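**Ticket:** Breakfast tray task, left arm does not complete the drink step
**Opened by:** Jaruwan Mahawong, student project group Vulum
**Assigned to:** Jaime Guerreiro, laboratory supervisor
**Status:** Open
**Date:** 15th May

### Reported fault

The group is preparing the two-arm table task for the Carhuamaca student competition. The right arm is assigned the sandwich and the left arm the drinks. In a block of 12 trials run with the Firent control software, the left arm stopped on 2 occasions with the message "grasp not confirmed". The software then held both arms until the operator cleared the fault by hand.

### Checks carried out

1. Both arms were restarted and returned to their home positions. No error was shown at start-up.
2. The waiting time for grasp confirmation was found to be 800 milliseconds, which is the value set in February.
3. The layout of the table was reviewed against the task sheet.

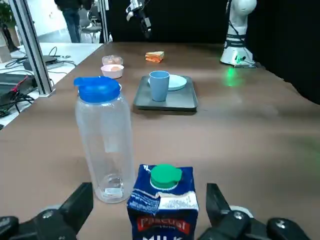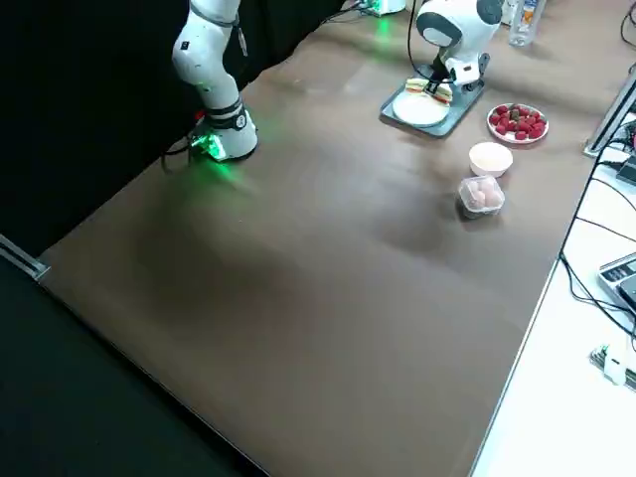 Food, tableware and the tray, with the arms at the table. 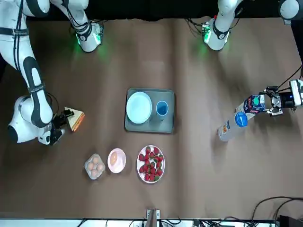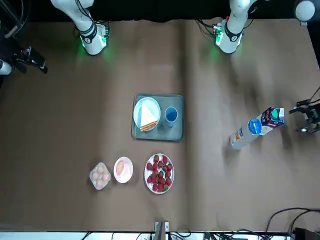

4. The task sheet does not state whether cartons and bottles are to be placed upright or on their sides. Members of the group have therefore followed different practices, and the trial records do not show which was used.

### Supervisor's reply

The waiting time should remain unchanged for the present. The group is asked to amend the task sheet so that the starting position of each drink is stated, and to add a column for it to the trial record. A further block of trials should then be run with the same items.

Should the message appear again, please save the Firent log before clearing the fault. The earlier logs were overwritten on restart and cannot be examined.

### Outstanding

- Amended task sheet: J. Mahawong
- Inspection of the left gripper cable and its connector: J. Guerreiro
- Written confirmation from the competition office that either starting position is permitted: awaited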